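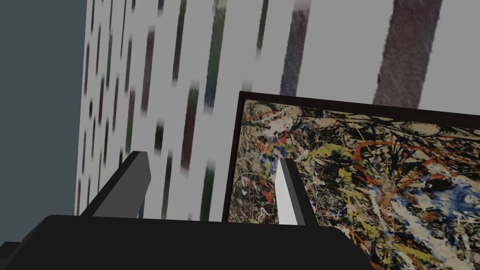 Notebooks > Terstead > Automation

5/2/23. Zekilix arm, simulated room again. 130 grasp attempts logged, and I still don't trust the number. Briem wants the night pickers moved to "monitoring" by June. Monitoring what? Two screens, 8 hours, less pay.
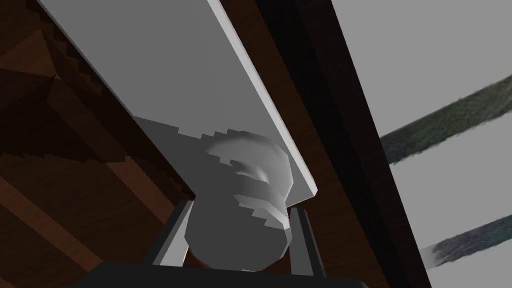 Kanokwan Wongsuwan thinks the pickers should see the failure logs before anyone signs. Agreed.

Filed under: Work changes, Sim runs

Comments
dmk: Monitoring wore me out faster than picking.
Ro: Who wrote the pay part?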